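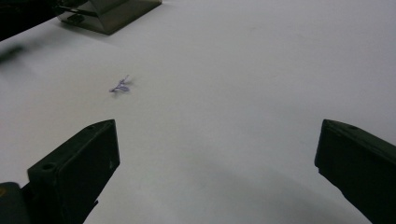 The fault showed up on 31 March 2019, three days after I'd told Mahlet Belay the gripper was finished. I've been putting off writing it up, but Jemal wants notes for the next build, so these will have to do.

The job sounds simple. Close the jaws on a small, thin item, lift it, put it away in a drawer. We call the whole rig Zimach, and the software that works out the jaw gap from the encoder is Gitamano. On blocks and bottle tops it had behaved well for weeks. Thin purple pieces on a white table were another matter.

When I went back through the log there were 1,054 attempts in it. In 231 of them Gitamano had recorded a successful hold with nothing between the fingers. The jaws had closed, the motor current had gone up, and the software had taken that as contact. The fingers had met each other. 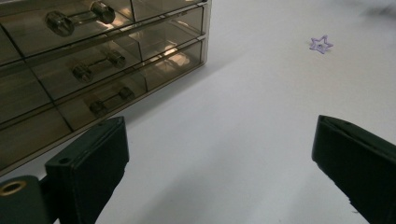 2 min read

The drawers made it worse. Their handles are short bars with a rounded knob at each end, and if the rig believes it is carrying something it moves off towards them with the jaws shut. Twice it pushed the whole organiser along the table. The third time my hand was in the way. No harm done, just a sore knuckle, but the current limit was set far too high for something I work next to.

The cause was the zero position. I had set it in January with the old finger pads on and never set it again after changing them. The new pads are thicker, so "fully closed" was being read as "holding something thin".

I've reset the zero, lowered the limit and added a check: if the gap is under 300 counts, the hold is thrown out and the arm stays where it is. Mahlet also asked for a stop button within reach of the left hand — fair enough, it's on order from Stivusetti.

I still haven't rerun the full set. The drawer part stays switched off until I have.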